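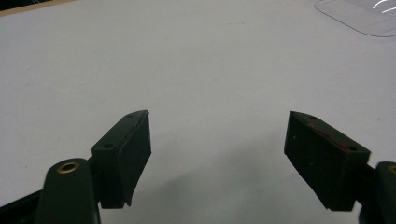
Orsolya Bognár wrote to us that she had kept her recovery words on a paper in a kitchen drawer for years, and that she slept better after she moved her savings to the Gelora. We were glad to read it. Many customers come to us with the same paper and the same drawer.

Gelora hardware wallet
Made by Flimurico, Esbridge
In stock

The Gelora is a small device which keeps the private keys of your coins away from your computer and your telephone. When you want to send a payment, you prepare it in the Flimurico program and you confirm it on the device with two buttons. The keys do not leave the device at any moment, also not during an update.

It is meant for persons who hold coins for a longer time and pay with them only now and then. If you trade many times in a day, you will find the confirming slow, and for this use we advise to keep a smaller amount in a different wallet.

What it supports
Bitcoin, Litecoin, Ethereum and 30 other coins. The full list is in the manual. Please look in the list before you order, as we cannot take back a device with a broken seal only for the reason that your coin is missing.

In the box
Gelora device
USB-C cable
Two cards for the recovery words
Printed manual in English

Technical details
Screen: black and white, two lines
Connection: USB-C, no Bluetooth
PIN: four to 12 digits
Recovery: 12 words, with optional passphrase
Computer: Windows, macOS, Linux
Telephone: Android only, by cable
Guarantee: two years

Setting up
Count on about 20 minutes. The device makes the recovery words by itself and shows them one after another. Write them with a pen on the card and do not photograph them. Afterwards the device asks for a few of them again. If a Gelora arrives with the words already written on the card, do not use it and call us the same day.

After a wrong PIN the device makes a pause, and the pause becomes longer with each attempt. After the tenth wrong PIN it erases itself. You can then load your wallet again with the recovery words, on the same device or on a new one. Without the words we cannot help you, and Flimurico cannot either.

Wyss metal plate
For those who do not trust paper we sell also the Wyss plate, on which you mark the words with a steel pin. It fits all wallets with 12 words. The plate is sold separately and the pin is included.

Updates
Version 455 of the device software came out on September 19, 2024. Devices which we received before April have an older version and will ask for the update at the first connection. Have your recovery words near you when you begin.

Delivery
We send in a plain box without the name of the shop. A signature is needed at the door. Collection from our counter in Esbridge is also possible, please bring the order number.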